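**Heitmann open day, the laundry-folding demo. Anyone else go?**

**drumlin48** · 13/07/2020
Drove 60 miles for this. The flyer said the Bellia hand "handles garments like a person." What I got was a long talk from Dörte Wunderlich and then one operator in the corner with a tablet. I asked twice whether he was steering it and got "it's assisted." Assisted how?

**pvc_pete**
I was there in the morning. It picked up a dish towel fine.

**drumlin48**
A dish towel is the easy one. Same towel every time, same spot.

**Consuelo Herrero**
I work with Stornumon grippers in a hotel laundry, so I'm biased. But I think you're being too hard on them. Limp cloth is miserable to grab and two-finger grippers bunch it up. I'd take a slow hand that gets an edge.

**drumlin48**
Slow I can live with. My problem is they wouldn't give a miss rate. Drorkura at least put a number on the board last November, even if it was a bad one.

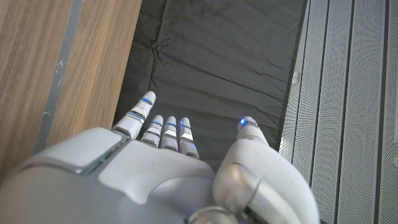
And the price sheet said "on request," so you know where that's going. We do around 50 loads a day. I need to know what happens on load 49 when whoever has the tablet is at lunch.

**pvc_pete**
They told my group the assist was only for starting and stopping.

**drumlin48**
They told mine something else, then. Did you get that in writing?

**pvc_pete**
No.

**Consuelo Herrero**
Ask for a trial with your own linens. If they say no, fine, you were right. Black stuff especially, ours gives the cameras trouble.

**drumlin48**
Emailed them. Ticket 1753, no reply yet.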